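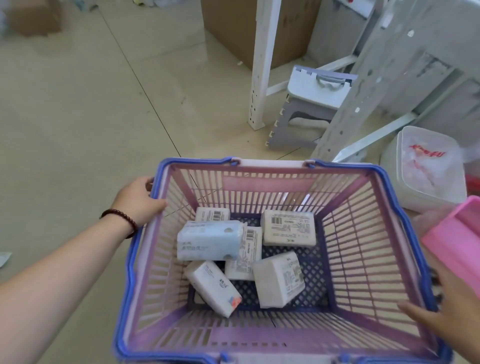 Packs of facial tissue in a shopping basket.

How to restock soft-pack tissues from a hand basket

Tissues are light and squashy, and they are easy to put out badly. A shelf of them looks fine for an hour, then the front row slumps and customers start pulling from the middle. The method below is the one we use at the Wevar shop for small top-ups, when there is no point in bringing a trolley out.

What you need

A shopping basket with folding handles
The top-up list for the aisle
A dry cloth
A step stool if you are filling above shoulder height

Step 1. Check the gap first

Go to the shelf with the list before you fetch anything. Look behind the front row, as packs often get pushed to the back and the shelf seems emptier than it is. Write down what is needed for each line. Keep different sizes apart on the list even when the wrappers look alike.

Step 2. Load the basket

Fold the handles down out of the way. Put the packs in by hand and don't press them down. They can lie flat, lean or stand on edge, as long as nothing heavy goes on top. Stop when the packs reach the rim. If you need more than that, make 2 trips or use a carton.

Don't mix tissues with bottles or tins in the same basket. The wrapping is thin and a sharp edge will go straight through it.

Step 3. Carry it properly

For a short distance, hold the basket by its rim with a hand on either side. For anything longer, put the handles up and use them. Set it down beside the bay, clear of the walkway.

Step 4. Clean the shelf

Move the old stock to one side and wipe the shelf with the dry cloth. If you are using a damp one, let the shelf dry before any packs go back. Paper dust collects in the slots and along the back edge, so go into the corners.

Step 5. Fill from the back

New packs go behind, old packs come to the front. Check the date if the pack has one. Lay soft packs flat in stacks with the printed front facing out and the barcode underneath or to the rear. Don't stack higher than the shelf lip can hold. Tall packs can stand upright if there is something firm at each end of the row.

Where the wrapper is printed in another language, check that the shelf label matches the barcode. Scan one pack from each line. Eilidh Skinner found two lines swapped in September this way, and the price on both had been wrong.

Step 6. Set aside anything damaged

Look for split seams, opened flaps and crushed corners. A pack with a small dent can go out. A pack with a hole can't. Put it in the returns bin with a note of the line and the date.

Step 7. Finish off

Take the basket back and sweep up any bits under the bay. Fold the step stool and put it away. Cross the lines off the list and leave it at the till.

Written by Kenna Mowat. Last updated December 2019.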